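Ticket: la alerta de manifestaciones llega tarde y repetida
Estado: abierto, pendiente de Mikon
Categoría: avisos de noticias / zona centro

Apertura, 8:13
Buenos días. Escribo desde la redacción de Jivcombe. Ayer por la tarde hubo una concentración delante del ministerio de Hacienda por el precio del combustible y el aviso de Triren nos llegó con 13 minutos de retraso. Después llegó otra vez, igual, con la misma hora de envío. Los lectores recibieron dos notificaciones del corte de la avenida. Adjunto el registro. El español no es mi lengua materna, si alguna frase no se entiende les ruego que me pregunten.

Respuesta de soporte, 9:40
Gracias por el detalle. ¿Puede confirmar si la repetición afecta a todos los suscriptores o solo a la lista de la zona centro?

Jivcombe, 10:05
Solo a la zona centro. Son 185 suscriptores en esta lista. Los avisos de la lista nacional — huelga de transportes, sesión del parlamento — salieron una vez y a su hora.

Pruebas que he hecho:
Cerré la sesión y volví a entrar. Sin cambio.
Quité la etiqueta «protesta» y envié un aviso de prueba a mi propio teléfono. Llegó una vez.
Puse otra vez la etiqueta. Llegó dos veces.

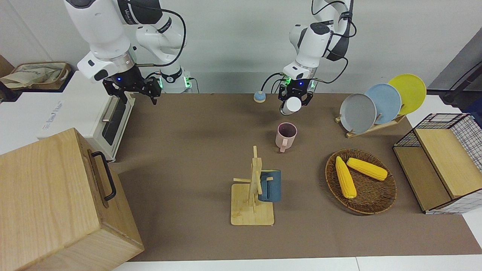 Por esto pienso que la regla de la etiqueta está duplicada. En el panel de Oksanen veo dos reglas con el mismo nombre, una de abril y otra sin fecha. No la he borrado, porque no sé cuál de las dos utiliza el mapa de calles cortadas.

Soporte, 12:20
No borre ninguna, por favor. Hemos desactivado la regla sin fecha y pasamos el retraso a Mikon.

Jivcombe, 12:52
He repetido la prueba y el aviso llegó una sola vez. El retraso continúa, ahora de 8 minutos. Dejo el ticket abierto, esta noche hay otra convocatoria en la misma plaza.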